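Fingertip maintenance on the Larnach cell

The Larnach cell is a single-arm robot workstation in Kosturville, used for handling small household objects on a tabletop. It is operated by Zelenák, a small automation workshop, and is known mainly for its written maintenance routine, which covers the care and replacement of the rubber fingertips on its two-finger gripper. The routine was drawn up by Jarmila Krajčí and Norbert Koubek and has been adopted, with changes, at a second site in Padine.

Background

The cell was first set up in January with a gripper supplied secondhand. Its fingers were sound, but the fingertips had hardened with age and let go of smooth objects. Koubek replaced them with molded rubber tips and began keeping a paper log of every change. The log recorded the date, the side of the gripper, the number of grasps since the last change and a short note on the state of the old tip.

The first full version of the routine is dated May 9, 2022. It ran to 11 pages, most of them tables. Later versions are shorter. Krajčí removed a long section on cleaning agents after the workshop settled on one method, and moved the torque values to a card kept with the tools.

Layout of the cell

The arm stands beside a white worktable. Objects are placed on the table by hand at the start of a run and are picked up, moved and set down by the arm. A small camera is mounted at the wrist, behind the gripper, and looks out past the fingers. Its picture is used for guiding the arm during a run and for checking the fingers between runs.

The controller, the emergency stop and the tool drawer are within reach of the operator's seat. Spare fingertips are stored in the drawer in a closed tin, away from daylight. They are marked with the batch number on the paper wrapping only, so the wrapping has to be kept until the tip is entered in the log.

Finger construction

Each finger is a linkage of black metal parts. A broad bracket forms the base of the finger, and a flat link plate with rounded ends carries the fingertip. The plate turns on a pivot bolt with a hexagonal socket, and a small screw sits at the end of the plate where it meets the rubber. The other screws in the bracket are not touched during a fingertip change.

The fingertip tapers to a rounded point. Its surface carries a grid of small raised squares, which helps it hold glass, glazed pottery and plastic. The squares wear down first on the side that faces the other finger. The point wears differently. It is the part most likely to touch the table when the arm reaches low, and it tends to chip or fray before the grid is worn out.

Inspection

Inspection is done at two levels. The short check takes place before each run and uses the wrist camera. The arm is sent to a parked position with the fingers clear of the table, and the operator looks at the outline of each tip on the screen. A sound tip shows a smooth taper all the way to the point. A break in that line, such as a notch or a loose fleck of rubber, is entered in the log.

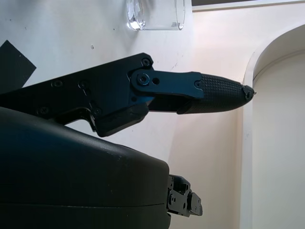 Criteria for replacement

A chipped point does not by itself mean that the tip must be changed. The routine separates damage at the point from damage to the gripping surface, and the two are judged on their own terms.

Damage at the point is accepted as long as the rubber around it is firm and no metal shows. Loose material is trimmed with flat-nosed cutters, never pulled, as pulling can start a tear along the rows of squares. A tip that has been trimmed is marked with a T in the log and is looked at again after the next run. If the damage has spread, the tip is changed.

Damage to the gripping surface is treated more strictly. The tip is changed when the squares have gone flat in the contact area, when the rubber has a shine that does not come off with cleaning, or when the edge of the tip lifts away from its seat. Both fingers are changed together in these cases, even if only one shows wear. Koubek's early log has several entries where a single new tip was paired with an old one, and the gripper then turned light objects as it closed on them.

There is also a fixed limit of 4000 grasps, after which both tips are replaced whatever their condition. Eduard Holub, who looks after the control software, added a counter that shows a notice when the limit is reached. The counter has to be reset by hand after each change.

Replacement procedure

The arm is moved to the service position, with the gripper at chest height and the fingers open. Power to the gripper is switched off at the controller and the emergency stop is pressed. Any object still on the table is removed first, glassware in particular.

The small screw at the end of the link plate is loosened and taken out, and the old tip is drawn off in line with the finger. The pivot bolt stays in place. If it turns with the screw or feels slack, the job is stopped and the linkage is checked before going further.

The seat is wiped with a dry cloth. Rubber crumbs left behind will hold the new tip at a slight angle, and this is hard to see once the screw is in. The new tip is pushed on until it stops, the screw is fitted by hand for the first few turns, and it is then tightened to the value on the card. No thread lock is used on this screw. An earlier version of the routine called for it, and Krajčí dropped the instruction after a screw head was stripped during removal.

When both tips are fitted, the emergency stop is released and the gripper is opened and closed 3 times with nothing between the fingers. The tips should meet along their full length. A gap at the point usually means that one tip is not fully seated.

Zero check

New tips are slightly thicker than worn ones, so the closed position has to be set again after every change. The operator closes the gripper slowly from the controller, stops when the tips touch, and stores the value. A test piece is then picked up, held and set down. If it slips, the closed position is checked before the grip force is raised.

Cleaning

Tips are wiped between runs with a damp lint-free cloth and left to dry with the fingers open. Solvents are not used on the rubber. The link plate and bracket are brushed clean of dust, and the housing is wiped with a dry cloth. A soft brush is kept for the small brackets and fasteners at the end of the housing, where a cloth tends to snag.

The lens of the wrist camera is cleaned last – with a separate cloth – and the picture is checked on the screen afterward.

Use at Padine

The Padine site took over the routine through Libor Zeman, who had worked on the Larnach cell during its first months. Its cell handles cartons and soft packs and wears its tips more evenly. The Padine version leaves out the trimming step, and a tip with any visible chip is changed. Shirin Kiani, who keeps the log there, listed 184 changes in her first summary and argued that many of the tips taken off could have stayed in service longer. The trimming step has not been added back, but tips removed for a chipped point are now kept for use in setup work.

See also

Robot end effector
Gripper calibration
Preventive maintenance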